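About Jestholm

Jestholm is a laundry and linen service for small hotels, guest houses, care homes and private customers. We wash, dry, iron, fold, mend and deliver. The business was started by Chih-ming Tang, who had spent years running the laundry room of a seaside hotel and wanted to offer the same standard of work to places too small to have a laundry room of their own.

The first premises were a former bakery on Vokelska Road, with two washing machines and one dryer. Deliveries went out in a family estate car with the back seats folded down. We outgrew the bakery after the third winter and moved to the unit behind it, where we still are. The old shop is now our front counter, and customers still come in asking for bread from time to time.

What we do

Most of our work is bed linen and towels. We collect from 61 regular business customers on a fixed weekly round, and each of them has a set day and a set time. If you need an extra collection in the summer, please ring before noon the day before. July is our busiest month and the vans fill up early.

Private customers can bring washing to the counter or join the collection round if they live on the route. We take everyday clothes, duvets, curtains, tablecloths and work uniforms. Leather, fur and wedding dresses are outside what we do, but we can give you the name of a cleaner who takes them.
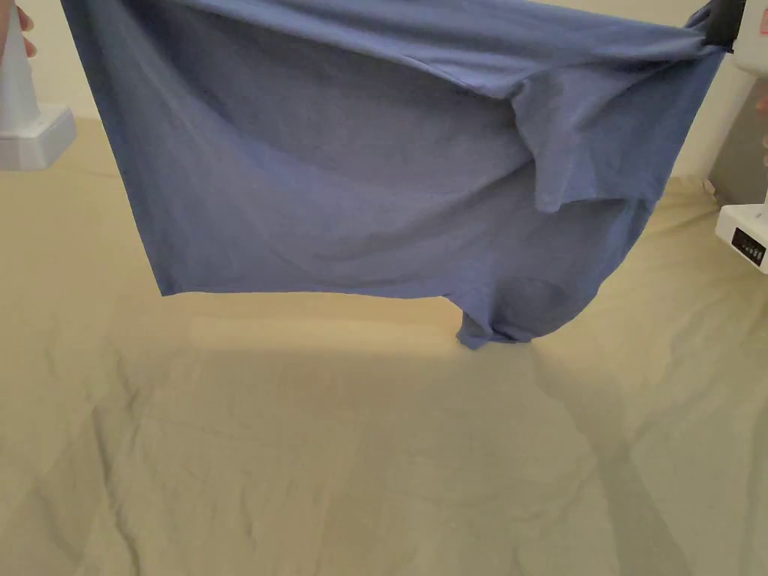 A blue cotton T-shirt, held up by the hem.

Clothes are sorted by colour and fabric, and each customer's load is washed separately. We do not mix households. Wash temperatures follow the care label. Where the label is missing or can't be read we wash at a low temperature and leave the item out of the dryer. Shirts can be returned folded or on hangers - tell us which when you drop them off and we will keep it on your card.

Mending

The mending table was added at the request of a care home that was throwing away good sheets for the sake of a torn corner. We now sew on buttons, repair seams, replace elastic and patch bed linen. Small repairs on business linen are included in the weekly price. For private customers there is a price list on the counter, and we ask before doing any work that isn't on your ticket.

Water and detergent

We use Brineo, our own name for the unscented washing powder we have made up for us by a supplier. It was first ordered for a customer with sensitive skin and we later changed over to it for all loads. If you prefer your own detergent, bring it in with the bag. The rinse water from towel loads is kept in a tank and used for the first wash of doormats and floor cloths.

Finding us

Jestholm, 87 Vokelska Road. The counter is open Monday to Friday from eight until six, and on Saturday mornings until noon. There is parking for 3 cars in the yard - please leave the loading door clear. Items left at the counter are kept for 2 months.

Page last updated 2019-08-30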